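Bastine opens sorting bench for small-appliance spares

Bastine has opened a sorting bench at its Varkia depot for electronic parts recovered from household appliances. The bench handles batches of up to 300 parts.

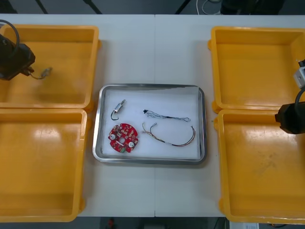
Each batch is divided by type: circuit boards, wire harnesses, and small cylindrical parts. Stock is then listed in the Chuensuk catalogue, which holds about 600 lines.

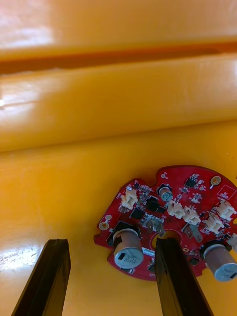
Boards are graded before listing. Grading covers the connectors, the solder joints and the larger parts. On a round red board with white plastic wire connectors and upright silver capacitors, each of these is inspected separately – a damaged connector lowers the grade.
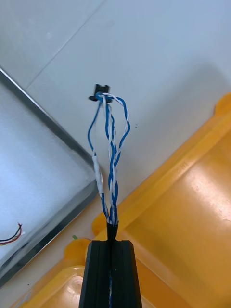

Harnesses are listed by connector type and length. Orders open on Saturday. Trade enquiries should be addressed to Daranee Meesuk, parts manager, Bastine.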